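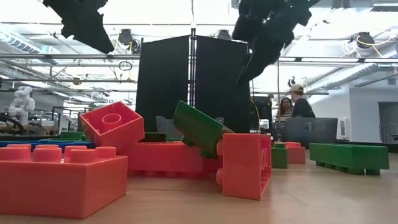

Savita Agarwal

Category: Visits and Exchanges

The Early Years Division was invited in July to visit the Kindenard Family Center in Cokimville, which reopened this spring after a full renovation of its ground floor. The purpose of the visit was to study how the center combines a licensed preschool, a toy lending library and a parent advice service under one roof, and to consider which parts of the arrangement might suit our own district. I attended with my colleague Brijesh Maurya, who has responsibility for buildings and licensing.

We were received at the main entrance by the director, Kanchan Dixit, shortly before nine in the morning. Arrival is staggered. Families with infants use the garden door, and all others come through the front hall, where coats and strollers are left in a covered bay to the side of the stairs. The bay was added during the renovation at the request of parents, who had previously been asked to leave strollers outside in all weather. Mr. Maurya noted that the bay has its own fire door and does not narrow the exit route, a point on which our own sites have had difficulty.

The preschool is licensed for 59 children in four groups. Ms. Dixit explained that the groups are mixed in age from three years upward and that each keeps the same lead teacher until the children leave for kindergarten. Staff turnover had been a concern before the change. The center now gives each lead teacher two paid hours a week away from the children for planning and for writing to families, and the director regards this as the most useful expense in her budget. We were shown several of the letters, with names removed. They are short, handwritten and specific, and we would be glad to see the practice taken up more widely.

Mid-morning was spent in the toy library, which is run by Manee Sriwong and is open to any household in Cokimville, whether or not a child is enrolled. Loans are for three weeks. Large building bricks, wooden trains and dress-up clothes are in constant demand, while board games are borrowed mainly in winter. Every returned item is checked against a card, cleaned and left on a rack overnight before it goes back on the shelf. Incomplete sets are not withdrawn. They are relabeled with the new contents and continue to circulate – a sensible economy that we had not considered. There is no deposit and no late fee. Ms. Sriwong reported that 12 items were not returned in the last year, a figure she considers acceptable.

The shelving and low tables throughout the ground floor were supplied by Zanwood, and the director spoke frankly about the purchase. Delivery was late and one room had to open with borrowed furniture. She was otherwise satisfied, and the firm has since replaced two cabinet doors without charge. Mr. Maurya has requested the specification for the wall fixings.

Lunch was served in the family room. The kitchen is contracted to Vũ, a small local caterer, and children and adults eat the same meal at the same tables. On the day of our visit this was a chicken and rice soup with bread and sliced pears. Noise levels in the room were high. The ceiling panels planned for it were removed from the project to save money, and the staff would like them restored.

In the afternoon we met Kusum Bajpai of the parent advice service. She holds open hours on two afternoons and sees families without an appointment. Most questions concern sleep, speech and school enrollment. The service received 51 first-time visitors in the spring term, many of whom had come into the building to borrow toys and stopped at her desk on the way out. The desk was originally upstairs and was moved down for this reason.

The division will propose a trial lending shelf at one of our existing sites, using the center's card system. The question of teacher planning hours will be referred to the budget meeting in the fall. A return visit by Ms. Dixit and Ms. Sriwong has been agreed in principle – dates are still to be settled. We thank the center for its hospitality and for the time given to our questions. Copies of the loan card and the family handbook may be requested from the division office.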